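Where Words Come From, Handout 4: Borrowed Words and the Roads They Took

Last updated: 2019-03-11

Welcome back, everyone. Last time we got a little carried away with place names (my fault, I could talk about rivers all day), so this handout picks up the thread we dropped, namely how a word gets from one language into another and what happens to it on the way.

Let's start with the word "orange." The fruit's name goes back to Sanskrit naranga, then Persian narang, then Arabic naranj, and Spanish still keeps the first n in naranja. By the time it reached French that n had gone, and English took the word from French. We did the same thing ourselves with "apron," which used to be "a napron" — say it aloud a few times and you'll hear how easily the n slides over to the wrong word. "Adder" was once "nadder," too. It can also go the other way: "a newt" was once "an ewt." 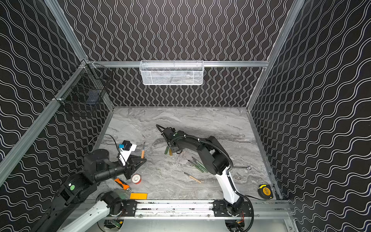
The second thing to notice is that English often borrowed the same word twice. "Warranty" and "guarantee" are really one word, the first from the French of Normandy and the second from the French spoken farther south and east. "Warden" and "guardian" make another pair. We call these doublets, and once you start looking for them you will find them at the grocery store, in the newspaper and on your lease.

Muthoni Kariuki asked after class whether Swahili does this as well, and it certainly borrows happily. Kitabu, "book," comes from Arabic kitab, but because it begins with ki- it was fitted into the group of nouns that take vi- in the plural, so "books" is vitabu. I love that one! The word came in from outside and was given Swahili grammar to wear.

For next time, please find 2 doublets that aren't in this handout and trace each one as far back as you can. A good dictionary with word histories will do. Write up what you find in 400 words or so, and do tell me where you got stuck — those are usually the best parts to talk over. The reading is chapter 4, up to page 29, and you may skip the sound charts for now, we'll go through them together.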